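Orix Home Notes
@orixhomenotes

1/
Clearing the small stuff off the white table this month. Starting with the holiday bits and the odd toy brick, which have been drifting between this table and the windowsill in May as if it were still winter.

2/
The drawer organizer I bought for this was a mistake. The compartments are too deep and everything ends up on its side at the bottom. It has gone to the thrift store in Skonholm.

3/
Now using the yellow-orange bowl with the honeycomb wall. It came from Flamden and cost 69 cents with the lid missing. One little red gift box is in it, the other is still out on the table with the yellow brick. The holes are smaller than anything I want to keep in it, so nothing falls through.

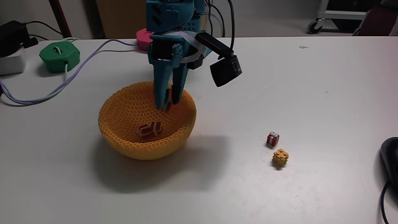 4/
Rules so far. There are 2 of them.
Anything that fits in the bowl goes in the bowl.
When the bowl is full, it gets sorted before anything else goes in.

5/
The gift boxes go back to the ornament tin at the end. I used to put each one away as I found it, and that meant a trip to the hall closet every time. One trip is better.

6/
Bricks are a separate problem. We have a tub of 1,000 from a yard sale in Aasen and a few are always loose somewhere. A four-stud one is easy to lose and unpleasant to step on. They go in the bowl too, then back to the tub.

7/
I gave this 3 evenings last week, ten minutes each. Table first, then the sill, then under the radiator. The radiator was the worst. Small things roll there and stay.

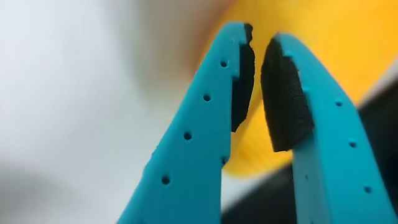 Reply from a reader: Doesn't an open bowl just collect dust? I had one on my desk and ended up washing everything in it twice a year.

8/
It does if you leave things in it. Mine gets emptied when it's full, so I haven't had to wash the contents. The bowl itself gets rinsed in the sink. An old toothbrush is good for the cells.

9/
Windowsill next. There are rubber bands, a dead pen and a lot of paper clips up there. Paper clips will be the first real test of those holes.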